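Software Engineer, Manipulation Perception and Planning (full time, on site)

Huaranga makes software that lets a pair of robot arms do dull things on a tabletop without supervision. At present it does them with a fair amount of supervision. We are hiring one engineer to narrow the gap.

You would join the Skirnel team. Skirnel is our planning and control stack: it takes human demonstrations recorded with hand-held grippers, cleans them up, and turns them into motions an arm can carry out without hitting its twin. It has 812 open tickets, many of them polite. You would own the part between the camera and the planner, where most of the impolite ones live.
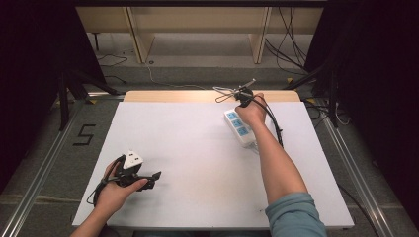 Nundport, February

Two grippers, one power strip, a great many cables. Our demonstrations look much like this, and the software has to work out where each gripper is while hands, sleeves and wiring wander through the view. Pose tracking is good until a marker turns away, at which point the estimate develops a rich inner life. Fixing that is your first project.

After that, in whatever order the tickets shout loudest:

Time alignment between camera and gripper streams. They disagree, and each has a log file to prove it.
Two-handed planning that doesn't solve every conflict by parking the left arm.
Futska, our replay and labeling tool, written in a hurry by people who have since become fond of it.

We'd like solid C++ or Python, preferably both, and some years with tracking, state estimation or motion planning. You should be able to read a transform tree without sighing audibly. A degree is fine. So is a repository we can look at.

The offer: 24 days of vacation, a desk by the window or a desk by the heater, and a probation period with an end date. Travel is 2 trips a year to a customer site with excellent soup.

Send a resume and no more than 20 lines on a bug you're still annoyed about. Cover letters are read, slowly. Interviews are held in Nundport and include an hour with our code, so you can judge us too.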